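4 Fitting and levelling the worktop

4.1 Before you start

Applies to Famside height-adjustable bench frames supplied from February onwards. Text last revised 18 August 2020. For frames with the older Uchida crank, use the supplement packed with the crank.

Check that both cross rails are bolted to the legs and that all bolts are finger-tight only. Final tightening is done in 4.3.

CAUTION: The worktop must be lifted by 2 people. Do not drag it across the frame.

4.2 Placing the worktop

1. Lower the frame to its stop.
2. Wipe the rails and peel the backing from the rubber pads.
3. Set the worktop down on the far rail first, then lower the near side.
4. Slide it until the overhang is equal at both ends.
5. Fit the 6 worktop screws from below. Leave each one half a turn loose.

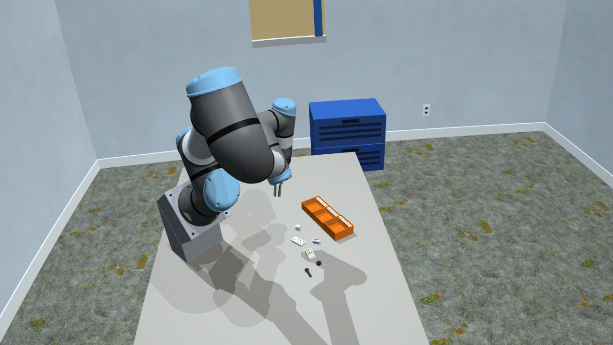 NOTE: Skovico worktops are pre-drilled. For other makes, mark through the rail slots and drill pilot holes. Fit a depth stop to the drill.

4.3 Levelling

1. Place a spirit level along the length of the worktop, at the middle.
2. Turn the adjustable foot at the low end anticlockwise until the bubble is central. One full turn raises the foot by 2 mm.
3. Turn the level through a right angle and repeat across the width.
4. Press down on each corner in turn. If the worktop rocks, lower the foot that is clear of the floor.
5. Tighten the frame bolts, then the worktop screws. Use the supplied key only -- a powered driver will strip the inserts.

Check the level again after tightening. Small changes are normal on tiled floors.
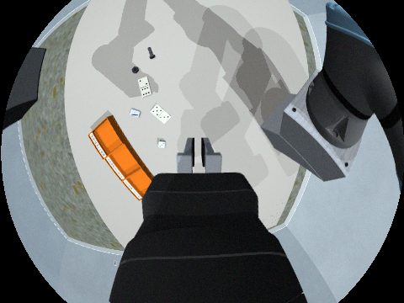
4.4 Surface care

Clean with a damp cloth and mild soap. Do not use scouring powder, bleach or solvent. Mototier edge wax may be used on cut edges -- leave it for 5 hours before wiping off.

Check the worktop screws after the first 1,000 height movements and once a year after that.

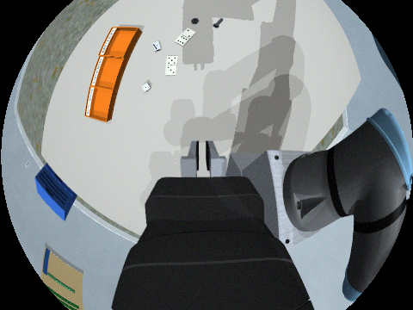 Fig. 4-3. Worktop with divided tray and small items.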